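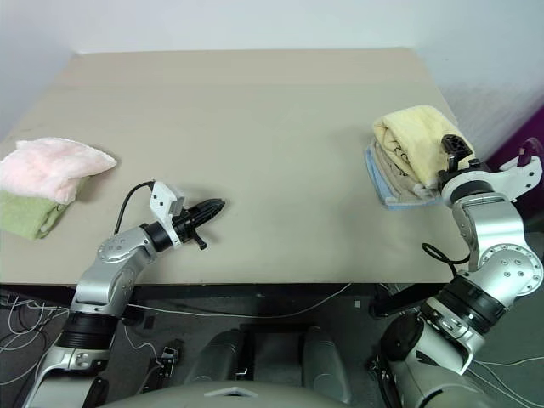
I've been buying towels from Gamgate for years and had got a bit bored of white, so in July I treated us to a mixed bundle from Bimari. They do them in soft colours and you take your chances a little with what turns up. The pink is my favourite by miles, really fluffy terry, and it looks lovely folded on top of the sage green. I wasn't sure about the pale yellow to begin with (it has faint printed markings on it, and I like a plain towel) but it has grown on me, and it goes nicely with the light blue.

Now the washing. The label says up to 74 washes before the colour starts to go, which is a funny sort of number, and I can't say I've kept a tally! Mine get done at least once a week and the green hasn't faded a bit. The pink shed loads of fluff the first two times – clean your filter – and then it stopped.

My one moan is drying. The thick ones take ages on the airer, far longer than my old Dremosent set, and they folded up so bulky that I've had to give them a second shelf in the cupboard. Lovely after a bath though, and I've already ordered another two for the spare room.

Four out of 5 from me.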